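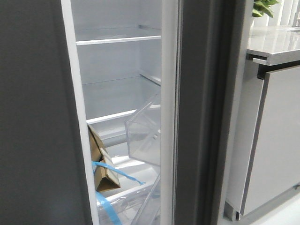 Cutia Residents' Help Board
Category: Appliances and Deliveries
Status: Answered

New two-door refrigerator: what must be removed before it is switched on?

Our office has taken delivery of a Wamard refrigerator with two doors for the shared kitchen on the second floor. The interior still contains its transit packaging. A folded piece of brown cardboard is lodged in the lower area, near the bottom drawer, and blue tape has been wrapped around it. The clear bin is tilted and the shelves are empty, but one or two of them do not look level to me.

I would be grateful for guidance on the following points. Should all of the cardboard and tape be taken out before the unit is connected, or is any of it meant to remain? In what order should the shelves and the bin be dealt with? Is there a waiting period before food may be stored? The delivery note from Emport gives a capacity of 561 liters and says nothing on the subject of unpacking. The manual was not in the document pouch.

Submitted by: Office Services, Thân Building

3 answers

Answer 1 (marked as accepted)

All transit packaging should be removed before the refrigerator is connected to power. This includes cardboard, tape, foam and any plastic film on the trim. Cardboard left inside can obstruct the air vents and will absorb moisture once the compartment is cold.

Please open both doors fully before beginning. It is difficult to work through a narrow opening, and a bin or shelf may be knocked loose. Support the clear bin with one hand and release the tape slowly with the other. Do not cut tape inside the compartment with a blade, as the liner and the door gaskets are easily scored. Where the tape resists, warm it briefly with a damp cloth and peel it back at a low angle.

Once the tape is free, lift the bin out and set it aside. The cardboard should then come away without force. Draw the bottom drawer forward and check behind it and underneath it for further pieces.

Glass shelves should be taken out one at a time and reseated on their supports. A shelf that slopes from one side to the other has usually come off a support on the lower side. It should sit flat and should not rock when pressed gently at each front corner. Do not load any shelf until this has been checked.

Wash the removable parts in lukewarm water with a mild detergent, dry them, and wipe the interior. Glass should not be placed in hot water directly from a cold room.

With regard to waiting, the manufacturer's instructions take precedence. In our building we leave a new unit upright for 5 hours before connecting it and store no food until the following morning. If it was transported on its side, the supplier should be asked for a longer period.

Answer 2

Take it all out. We missed a strip of tape behind the drawer in ours and the drawer would not close properly for weeks. Also keep the cardboard until you are certain you are not returning the unit. Emport asked us for the original packing when we reported a dented door.

Answer 3

I agree with the accepted answer. Two additions concerning placement:

The doors require clearance on both sides. Our recess was 700 mm deep and the doors could not open far enough for the drawers to be withdrawn, so the unit had to be moved again after it had been filled.

Adhesive residue may be removed with a little cooking oil on a paper towel, followed by soapy water. Solvents should not be used on the plastic trim.

A replacement manual can normally be requested from the supplier by model number. The rating label is often on the inside wall of the compartment, although I cannot confirm this for Wamard units.

Comment from the original poster

Thank you. The packaging will be removed tomorrow at 11 a.m., before the electrician connects the outlet. I have written to Emport for the manual.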